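Where Old Computers Go: Household Electronics Disposal in Carrasco
Noémie Simard and Tegwen Watkins
Environmental Studies project report, May 1, 2018
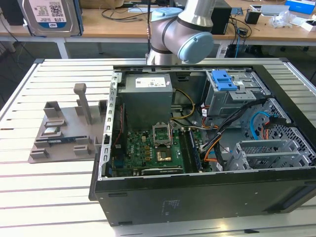
Our project looked at what people in Carrasco do with electronics they no longer use. The town has had a drop-off site on Fendine Road for several years, but the amount collected there is small compared to the number of homes. We wanted to find out whether people didn't know about the site or had other reasons for not going. We also wanted to know what they thought happened to a machine after it was handed in. Most people we talked to pictured a computer as one piece of trash. Once the side panel is off a desktop tower, it is easier to see it as several kinds of material: a gray power supply box, a green motherboard, yellow and black wires, a metal drive cage with a blue plastic latch. These parts have different values to a recycler and some of them need more care than others.

Method

We wrote a one-page survey with 8 questions and left it in mailboxes in two neighborhoods, Custilov Heights and the streets near the river. We gave out 746 copies in November and got 266 back. A few came back with questions skipped, and we used the answers that were there. We also visited the drop-off site twice and interviewed the manager of Drelo, a repair shop downtown.

Results

The most common answer to "Where is your last computer now?" was that it was still in the house. People listed closets, garages and basements. One person wrote "under the bed, since my son left for college." Phones were kept even more often than computers, usually in a drawer with old chargers.

Only 68 households said they had ever used the Fendine Road site. Of the rest, many knew it existed but did not know the hours. The sign at the gate does not list them, and the page on the town website was out of date when we checked.

The other main reason was worry about personal files. Several people wrote that they would bring in a computer if they could watch the hard drive being removed. The site does not do this now. The manager at Drelo told us his shop takes out drives for a small fee and gives them back to the customer, but few people ask for it.

We expected older residents to be less likely to recycle. The surveys did not show this. The larger difference was between people who rented and people who owned their homes. Renters kept fewer old devices, and more of them said they had put one in the regular trash when moving.

Problems with the study

Two neighborhoods are not the whole town, and there are very few apartments in Custilov Heights. People who care about recycling may also have been more willing to fill out the survey. We should have asked how far each person lives from the site. Tegwen suggested this after the copies were already printed.

Recommendations

The town should put the hours on the gate and fix the web page. It should also try one collection day at the high school parking lot, with a table where drives are taken out while the owner waits. We sent a copy of our results to the public works office and have not had a reply yet.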